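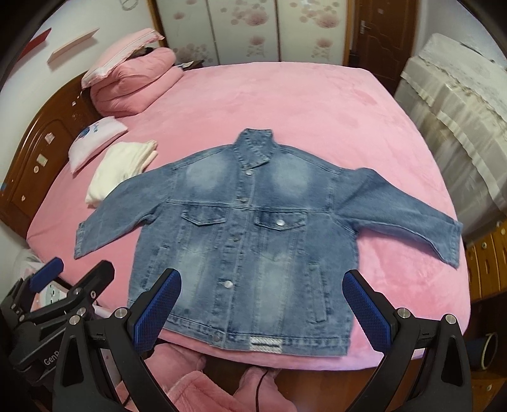 By the Tully Bedding product desk
Updated in January | 6 minute read

Dasby Plush Fitted Sheet

The Dasby is a fitted sheet with a brushed plush face, made for cold bedrooms and for people who don't like the first minute in a cold bed. It is the heaviest sheet we sell. If you sleep warm, look at the Giline percale instead.

Item number: 427
Sizes: Twin, Full, Queen, King
Colors: Pink, Oat, Slate, Pine
Price: $89 for Queen, other sizes in the menu
Sold as: fitted sheet only. Flat sheet and pillowcases are listed separately.

Fabric

The Dasby is knitted from 100% polyester and brushed on the outer face only. The underside is smooth, so the sheet slides over a mattress protector while you are pulling it on and lies flat once the corners are down. The pile is short. It will show hand marks and the outline of anything that has been sitting on it, and these brush out with the palm of your hand.

We changed mills last winter. Sheets from the new mill have a slightly denser pile than the older ones, and the Slate is a shade darker. If you are adding a sheet to a set you bought before then, expect a small difference in color. Pink and Oat match the old stock closely.

Fit

Elastic runs all the way around the hem. The pocket is 15 inches deep and fits mattresses from 9 to 14 inches thick, including any topper. Measure from the bottom seam of the mattress to the highest point of the top, with the topper in place. On a mattress thinner than 9 inches the sheet will go on but there will be slack along the sides.

One short side has a woven tab marked FOOT. Start with the two corners at the head of the bed, then do the foot. The fabric has some stretch across the width and very little along the length, so if a corner seems tight, check that the sheet hasn't been turned a quarter of the way around. This is the most common reason people write to us about the King.

Washing

Wash before first use, alone or with like colors. Pine and Slate release some dye in the first two washes.

Machine wash cold, gentle cycle. Use half the detergent you would use for cotton. Skip fabric softener and dryer sheets, which coat the pile and leave it limp. Don't wash with towels, or the lint will end up on the sheet. Zippers and rough hook-and-loop tape can pull threads, so keep work clothes in a separate load.

Tumble dry low and take it out while the hem is still a little damp. High heat will flatten the pile for good. Do not iron and do not bleach.

For a spill, blot with a dry cloth, then dab with cool water and a drop of dish soap. Rubbing pushes the stain down to the knit.

Static

Polyester plush builds up static in dry rooms. Wool dryer balls help some. A humidifier helps more. If static bothers you a great deal, the Dasby may not be the right sheet.

Goes with

Dasby Flat Sheet, item 137. Same fabric, lighter weight.
Dasby Pillowcases, set of two. Envelope closure.
Jindeo Mattress Protector. Thin, quiet, and it takes up almost none of the pocket depth.
Giline Percale Duvet Cover. A crisp cotton cover over a plush sheet keeps the bed from feeling too heavy.

Shipping and returns

In-stock sizes ship in two business days. Orders placed by 1 p.m. Eastern are counted from the same day. Pine in Twin is on back order and will ship when the next carton arrives.

You have 35 days to return a sheet, washed or unwashed, as long as it isn't stained or torn. Use the label in the package. Refunds go back to the card you paid with, less the outbound shipping if you chose express. Clearance colors can be exchanged for another size but not refunded.

The seams and elastic are covered for two years. Pilling from normal use is not covered. To make a claim, send us your order number and a clear photo of the damaged seam, and keep the sheet until you hear back.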